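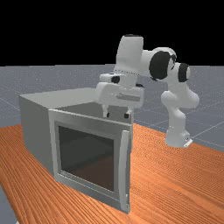
Gray microwave, white arm, wooden tabletop.

29 December 2019

Sunday, or so the phone says. I would have believed Thursday. Slept until nine, ate a slice of cold borek standing at the counter, decided that counted as breakfast, then had breakfast.

The soup is still with us. I made it on the 26th out of everything in the fridge that was leaning on something else, and I have had it five times now. It has gone through phases. The first night it was turkey and barley. By Friday the barley had drunk all the broth and it was more of a casserole, so I added water, and then it was thin, so I added lentils, and now there is more of it than when I started. At lunch I put in the last of the Brussels sprouts and could smell them in the hallway closet an hour later, on my coat.

I looked up how long you can keep turkey soup and got several answers, all of them shorter than I wanted. Froze two tubs of it. Wrote SOUP on the lids, then noticed three other tubs at the back marked SOUP in my handwriting, from some earlier era. One of them is orange. I put the new ones in front.

Afternoon on the jigsaw. The box says Trerkley Harbor at Dusk, 1044 pieces, which is an odd number to settle on, and I would like to meet whoever held out for the extra 44. My sister gave it to me because she thinks I need something to do with my hands. What I do with my hands is pick up a piece of dusk, try it against every other piece of dusk, and put it down again. The boats were done by Christmas night. The lighthouse took one cup of coffee. Everything left is sky, and the sky is a color I'd call dishwater with a little plum in it, from one side to the other.

Yiğit came by at three to return the roasting pan and stayed until it was dark. He is a terrible person to do a puzzle with. He doesn't sort. He sits with his chin on his fist for twenty minutes, says nothing, reaches across you and puts one in, and it fits. Then he has a cookie. He got eleven pieces that way and I got four, one of which he later took out. I gave him soup. He said it was interesting and asked if there was any bread.

There was, as it happens, because I'd walked down to Demirtaş yesterday before they shut for the week. The line was out the door and past the shoe repair. İlker Bozkurt was ahead of me, buying rolls for his whole building by the look of it, and he told me over his shoulder that they are going to Plitotthorpe for New Year's, all seven of them, to his wife's cousin's place, which sleeps four. He said it in the tone of a man reading out his sentence. He asked what I was doing and I said staying in, and the look of plain envy he gave me has kept me warm ever since.

Staying in, then. Every year I mean to go somewhere, and every year around the 20th I price the train to Cokberg, say a word, and close the laptop. It was 355 this time, one way, with a change and a forty-minute wait on a platform I remember well from 2016. For that money I can buy a great deal of barley.

Also on today's list, in order of how long they've been on it:
thank-you note to Aunt Feride (scarf)
call about the gutter
descale the kettle
find out what is dripping

Did the kettle. Started the note. "Dear Aunt Feride, thank you for the scarf, it is very" and then I went to look at the scarf to see what it was very. Long, mainly. She has written to me that she used some 800 yards of yarn, and I believe every one of them. I can wrap it three times around and still step on it. I put it on for the rest of the letter so as to be in the right spirit, and got some soup on it.

The drip was the kettle, which I had left upside down on the rack. One more crossed off.

Resolutions. I found last year's on the inside cover of this notebook, and they are good, sensible resolutions with hardly any wear on them. Learn to make proper rice. Read the long Russian one. Go to bed before midnight. I did read 60 pages of the long Russian one, in March, when I had the flu, and have a strong impression of snow and somebody's uncle. I could copy the list straight across and save the trouble of thinking. The rice I'd truly like to crack, though. Mine comes out in two textures, and the bottom one has to be soaked.

Ten-forty now. Went past the table on my way to brush my teeth and got a piece of sky in on the first try, top left, next to the one Yiğit took out. Sat down to do just one more. It is now ten past twelve.

Gutter tomorrow. Buy cookies.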